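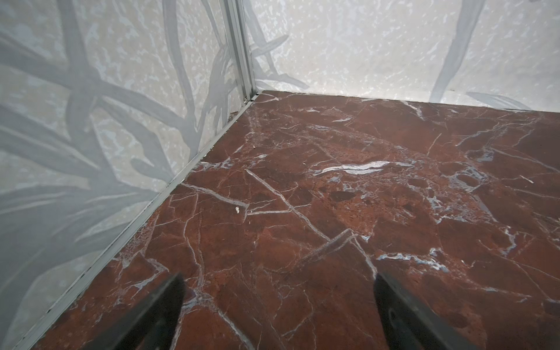

The red floor in the entrance hall of the Westerberg building, with a couple of crumbs near the corner.

Lobby floor gets its shine back, corners to follow

WESTERBERG - The red floor in the front hall of the old Westerberg building is on view again after 40 years under beige carpet, and the general feeling among tenants is that the carpet has a lot to answer for.

The carpet came up in September, when a leak from the second-floor kitchenette made the decision for everyone. Under it was a layer of glue, under the glue was a layer of older glue, and under that was a polished floor in a deep red-brown, run through with white and bluish-gray veins that go wherever they please. Cleaning and polishing took the hall out of service for most of the month, during which tenants came and went through the loading door and complained about it in the elevator.

Whether the floor is marble is a question the building's owner, Podelura Properties, has decided to leave open. The original plans say "red stone, polished." A later insurance form says "marble or similar." The letter sent to tenants calls it "our historic marble floor" in the first paragraph and "the floor surface" in the paragraph about who pays if somebody drops something on it.

The work was done by Brivovach, a floor care company that normally looks after supermarkets and had budgeted for a good deal less glue. The hall measures 410 square feet, and the company says most of the labor went into the last few inches of it, along the walls, where the machines don't reach and the old adhesive had settled in for good. Those edges were done by hand with plastic scrapers.

They are also where the dirt goes. Visitors who bend down to admire the veining may notice a crumb or two near the trim, and a little patch of something dark brown in the corner that has been the subject of two emails to the management office. The first asked if it was part of the stone. The second asked when it would be swept. The office has answered the first.

Podelura says the new cleaning schedule calls for a dust mop every evening and a damp mop once a week, with a neutral cleaner and no vinegar. The vinegar is mentioned three times in the notice by the mailboxes, the last time in capitals, which suggests there has already been an incident. Corners are to be done "as needed," a phrase that will be familiar to anyone who has ever shared an apartment.

Opinion in the building is mostly warm. Of the 86 tenants who filled in the management's comment card, a clear majority said they liked the floor, several said it was loud, and one asked for the carpet back on the grounds that it hid things. The dental office on the ground floor reports that patients now look down on their way in, and considers this an improvement over looking at the posters. The accountants upstairs would like a mat.

The mat may prove to be the harder decision. Rubber backing can mark polished stone, and the choices sent over by Rarano, the supplier that handles the building's entrance furnishings, come in charcoal, sand and a red that was plainly meant to match and doesn't. Samples are leaning against the wall by the directory, and tenants are invited to state a preference. So far charcoal is ahead, with a strong showing for no mat at all from people who have not had to mop in January.

A second strip of the same stone is thought to run down the hallway to the rear stairs, where the carpet is still in place. Podelura has lifted one edge to look and has put it back down again. No work is planned there before the glue budget recovers.

The front hall is open from 7 a.m. to 6 p.m. The loading door has gone back to being for loading.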